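Print this thread | E-mail to a friend

Loose leaf vs bags for a crowd??

kettle_on_77
ok need quick advice. hosting my aunt's side Wednesday, 31 people if everyone shows. I want real loose leaf black tea, my sister says just buy the box of 100 bags from Pakden and stop being difficult. who's right

mossyrock
Your sister

dunham_r
Loose leaf is easy for a crowd. Make a concentrate. Strong brew in one pot, strain it into a second pot, top up each cup with hot water from the kettle. My grandmother fed whole weddings that way. Bags taste like the box they came in

kettle_on_77
concentrate how strong tho

dunham_r
Double the leaf, steep 10 min, low heat under it if you have a stand. Don't boil it. People who like it weak get a splash, people who like it dark get half a cup. Everybody's happy

mossyrock
10 min is way too long for most black tea, gets bitter. I'd go five. And who is washing 31 little cups

dunham_r
Depends on the leaf. Ceylon can take it. The cheap dusty stuff can't

Kianoush Fallahi
Agree with dunham on the method, not on the time. Seven minutes, then OFF the leaves. That's the step people skip. Sitting on the leaves is what makes it bitter, more than the steep itself. Also warm the pot first.
Cups, use whatever you have, mix and match. We do at our place. Couple of pics from the front room, the tea stuff lives on the cabinet

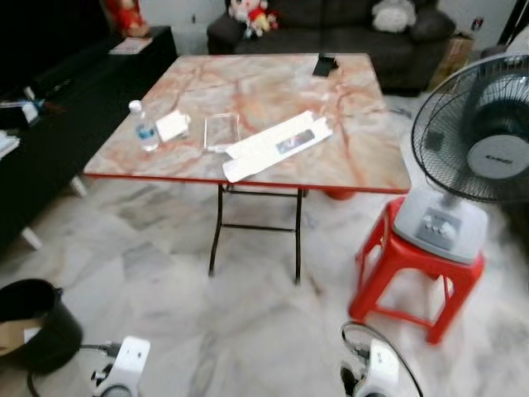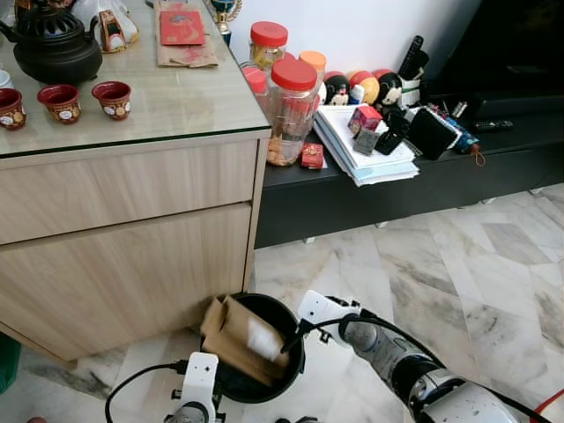 Folding table, and the tea corner with the black teapot and red cups.

kettle_on_77
oh I love those red cups. is that pot cast iron? can I put it on the stove

Kianoush Fallahi
Don't. A lot of the cast iron ones are enamel inside and it cracks over a flame. Boil in a kettle, pour in. Same with candles under it, fine for keeping warm, not for cooking

mossyrock
ok but still, a teapot that size does what, four cups? she has THIRTY people

dunham_r
Which is why you make concentrate. Did you read the thread

mossyrock
I read it. I'm saying rent an urn. Akbari on the east side has them, the deposit was 30 bucks when I did my dad's retirment. Hot water in the urn, bags in a bowl, done. You get to sit down at your own party

Kianoush Fallahi
The urn is a good idea for the water acutally. Urn for water, pot of concentrate next to it. Bags in a bowl for whoever wants decaf

kettle_on_77
so everybody wins except my budget. how much leaf for 31

dunham_r
Figure two cups each. One heaped teaspoon per cup in the concentrate is plenty, so a bit over 60 spoons. Do it in batches, don't make it all at 2 and serve it at 5. Goes flat and cloudy

mossyrock
60 spoons lol. or one box

kettle_on_77
ordering the urn. getting Kikness loose leaf AND a small box of bags so my sister shuts up. what about sugar, cubes or a bowl

dunham_r
Cubes

mossyrock
Bowl. cubes end up in the couch

Filed under: Food & Drink > Hot Drinks > Entertaining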